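# The green tray, and other things I carry soup on

November does something to me. The clocks have changed, the light is gone before I've finished my afternoon tea, and all at once I want to eat everything out of a bowl. Soup, rice pudding, stewed apples, cereal at nine in the evening if I'm being truthful. I put the big plates on the high shelf and they more or less stay there until spring.

Those of you who have been reading since the old blog (hello, and thank you for following me over here!) will know that I have a weakness for trays. My grandmother had a whole slot beside her stove for them, tall and narrow, and you slid them in on their edges like records. She had a tin one with pheasants on it, a bamboo one that nobody was allowed to get wet, and a big heavy oval thing that only came out for the priest. When she was poorly, or when I was, everything arrived on a tray: the bowl, the saucer under the bowl, the spoon, a folded napkin and usually one cracker, as though two would be greedy. I can't eat broth to this day without looking around for the cracker.

So I've been thinking about trays again, and about how to lay one properly, and I've got a few opinions to share. Go and put the kettle on.

## Plastic is fine

I held out against plastic for years. I thought a tray ought to be wood, or tin at the very least, and I bought a lovely one from Govine, the little housewares shop in Emton that closes for lunch whenever it feels like it. Dark wood, brass handles, cost far too much. It looked beautiful for one winter. Then I left a damp teapot on it overnight and got a white ring, and then I tried to fix the white ring with mayonnaise because somebody told me that works, and then I had a tray with a white ring that smelled of mayonnaise.

Plastic you can put in the sink! You can scrub it, you can drop it down the stairs (I have), and you can let a child paint on it and have it back by supper. What I look for now is a rim that stands up properly, so a spill stays on the tray and off the bedspread, and rounded corners, which are so much easier to wipe out than square ones. Crumbs love a square corner.

And I like a color. Light green is my favorite, somewhere between a mint and the inside of a cucumber. White dishes look clean and cheerful against it, even when what's in them is lentils.

## The saucer under the bowl

My friend Gwenaël Gilbert and I have been arguing over this for the better part of 3 years. Gwenaël says a saucer under a bowl on a tray is one dish too many. The tray is the saucer, he says. Why wash two things?

I see his point, I do, and he's the one who usually ends up washing. But a saucer gives you somewhere to put the spoon down between mouthfuls. It catches the dribble that runs down the outside when you ladle too fast. It gives you something cool to hold when the bowl is too hot for your fingers. And if there's a bit of room left at the front, well, there's your cracker.

For everyday I like plain white with a thin dark line around the edge. It's the sort of thing you used to find in cafés and station buffets, and you can still pick up odd pieces at the church sale if you go early. They don't have to match exactly. If the lines are near enough the same, a bowl from one place and a saucer from another will sit together quite happily and only you will know.

I once spent a whole afternoon at the Belhaj warehouse sale looking for a bowl with a blue line and came home with a fish kettle. We do not own a fish big enough for it. That's a story for another post.

## Laying it

There's no great science in this, but the order does help when you're tired. I put the tray down on the counter first and lay it there, flat, before I pick anything up. I used to hold it in one hand and load it with the other like a waitress in a film, and I lost a good jug that way.

The saucer goes down next, then the bowl, toward the middle if it's full, so the weight doesn't pull to one side when you lift. The spoon comes after that.

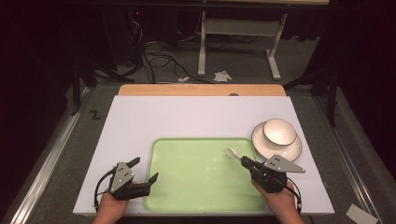 I'm particular about spoons, I'm afraid. A metal one is right for soup at the table, but for eating in an armchair I've come around to the light plastic sort. It doesn't clatter, it doesn't get scalding hot if you leave it standing in the bowl, and if it slides off onto the floor at six in the morning you haven't woken the whole house. I keep 2 or 3 in the jar by the bread bin and wash them along with everything else. They last for ages if you don't put them through a very hot cycle.

Napkin last, tucked under the edge of the saucer so it can't float off as you go through the door. Then both hands on the tray, elbows in, and look where you're walking and not at the soup. My grandmother swore that looking at the soup is what makes it spill, and I've tested this more often than I meant to.

## Where they live

I still don't have a slot beside the stove. I had one of those Zusent wire racks for a while, meant for baking sheets, and it was all right until I moved the toaster. Now the trays lean between the fridge and the wall with a tea towel wedged in to stop them from rattling. Gwenaël has promised to build me something from the leftover shelf boards, and he has been out to the garage to look at the boards, so we're getting there.

If any of you have a tray slot in your kitchen, would you measure it for me and leave the width in the comments? And tell me what you think about the saucer. I'll read them all out to Gwenaël over supper. It's leek and potato tonight, and I've bought the crackers.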